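Home | About | Recipes | Letters | Search

Learning to like a small table

When I moved out of the Clusov house in February I gave away the big dining table, the one that sat ten if two of them were children, and I cried a little in the driveway (I'm not ashamed of it!). My new place is 300 square feet smaller, and the eating corner takes four people if they're fond of each other.

My friend Oranuch Suwannarat told me to stop measuring and start inviting, so I did. Soup for three, then pie for four, then a long evening of cards with Kamol Somboon, who still owes me $145 in pretend money. I've come to love how close everyone's voices are, and how I can reach the bread without asking a soul.

What I do fuss over now is the cloth. I've settled on pale blue-gray with faint white flowers, and a little green plant in a white pot, and that's plenty.
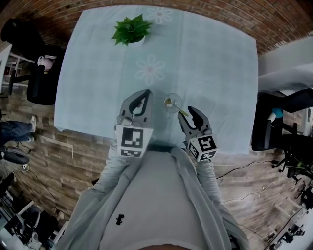 What I cook for four

Mostly things that can sit. A pot of beans with a ham bone, cornbread, a cabbage salad I make in the morning so it softens by supper. I used to do two roasts and every side dish my mother ever wrote down, and by the time we ate I was too tired to taste any of it. Now I put the pot on at noon, read my book, and answer the door with my shoes on.

Next month I'm trying the lemon dumplings again. The last batch came out like erasers, but Kamol ate six of them, bless him.

Filed under: Home & Table, Small Living

Recent posts
Beans, the slow way
Packing up the Clusov house
A good lamp for a dark corner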